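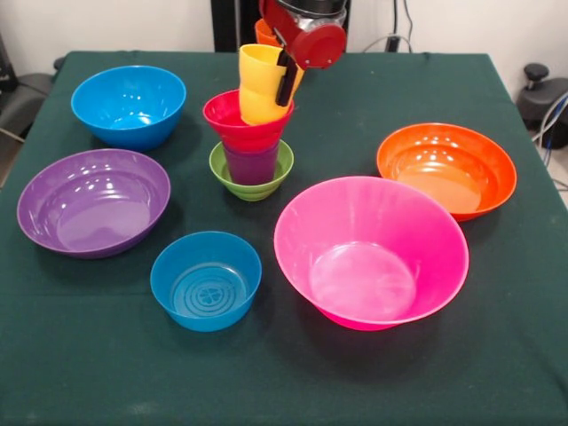 Cup stack, yellow on red on purple, in the small green bowl.

January 2022

Spent the day on the grip force fault. Writing it up tonight while I still have the order of things straight, as the proper report has to go to Annunziata Bortolotti at Anbridge and she will want it shorter than this.

Background for my own benefit later. The cup task has been running on the Mistow controller since October. The finger closes, the force reading climbs, and at the set limit the motor holds. On Wednesday's long run it did not hold. It kept closing on a cup until the cup split down one side, then reported a successful grasp and carried on to the next step. No alarm, no stop. Darcy hit the red button. He had been leaning in to straighten the cloth a minute earlier, and that is the part I keep coming back to.

Started at eight with the logs. The run had 107 cycles in it and the fault shows up in 18 of them. In each one the force value is frozen: the same number repeated to the last digit while the motor current goes on rising. A real sensor is never that steady. So the reading was stale, and the controller was comparing an old number with the limit and finding everything in order.

First theory was the sensor. Swapped it for the spare, zeroed it, hung the test weights off it. Linear and clean. Put the old one back and it was just as good. That cost the morning.

Second theory was the cable, which was Tullio Mancuso's from the start, and he was polite about it. With the arm parked we flexed the sensor lead by hand and watched the trace. Nothing until the wrist was turned past 68 degrees, then the signal dropped out for up to 300 milliseconds at a time. Repeatable. The strain relief has worked loose and the connector is taking the bend. The nested stack needs that wrist angle because the cups lean. Single cups never get there, so our acceptance test never saw it.

The cable is the trigger. The fault proper is in the software. When the message drops, the Mistow driver hands back the last good value with no age attached, and nothing downstream asks how old it is. I wrote the part downstream. I had assumed the driver would raise an error and I did not check. It goes in the report in those words.

Changes made today:

- Force reading now carries a time stamp. Older than 20 milliseconds, the motor stops and the brake goes on.
- Separate limit on motor current, set in the drive itself, so it does not depend on the sensor or on my code.
- Lead re-routed with a longer loop at the wrist. Temporary. New strain relief ordered from Guerreiro.
- Nobody reaches over the table with the drive live. Darcy has put it on the whiteboard in capitals.

Tested the first two by pulling the connector during a close. Stopped each time. Then reconnected it, fed in a frozen value with a fresh time stamp, and the current limit caught that as well, later than I would like. The cup was dented but whole. I want the limit lower, but Tullio thinks we will get false stops on the stiffer cups, and he may be right. Needs a proper sweep.

Settimio Rinaldi rang at four to ask whether the Flostidlow cell has the same driver. It does, one version older. Told him to take it out of service until the patch is on. He was not pleased, as they have a visit booked, but he agreed and sent me written confirmation within the hour. Gemma is to check their cable routing on Monday.

Still open: why the driver logs a dropped message at debug level only. Have written to the Mistow people. Also the success flag, which depends on finger position alone and will call a crushed cup a good grasp. I have a note about that in my own handwriting from last winter, marked low priority.

Home by seven. Left wrist sore from the flexing.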